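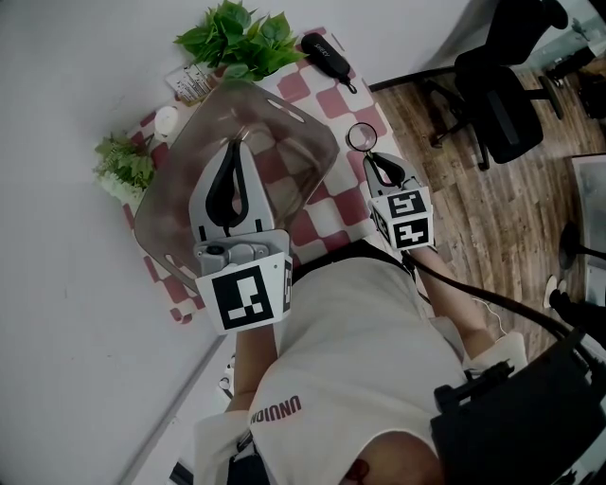
The Darkia workshop opens to visitors one Thursday in November, and I went to see the handheld gripper build that Gizella Jakab has been running there. It is a shared space: members pay for a bench and split the cost of the printers.

The grippers are worked by hand, one in each, and every one carries a cube with printed patterns on its faces. A camera reads the patterns and software recovers the position and angle of the tool. Jakab's pair is at its third revision. The first used a single flat marker and lost tracking whenever the wrist turned. The cube fixed most of that — a second face usually comes into view before the first is lost.

Each gripper takes 39 printed parts, not counting screws. The fingers are printed separately from the body and can be swapped in a few minutes. Weight is 700 grams with the cube fitted, which Jakab considers too much. After a long session the forearm notices. The next version, named Karkau, moves the electronics off the hand and into the bag worn at the hip, at the price of a thicker cable.

Practice runs are done on a small table with a checkered cloth and household things: a smoky plastic tray with slot handles, a magnifying glass, artificial plants. The magnifying glass is a hard pick, being round and lying nearly flat. Trays are easier if taken by the rim.

I asked about calibration. It takes 4 minutes per gripper and has to be repeated if a cube is knocked. The cubes are glued at present. Kovács, the parts shop next door, is cutting a keyed mount that should hold its alignment.

The recordings go to a bench arm called Bostero, which was in pieces during my visit. Its shoulder gearbox had been stripped for new bearings, so I saw no playback.

Contact | © Darkia Workshop | Back to top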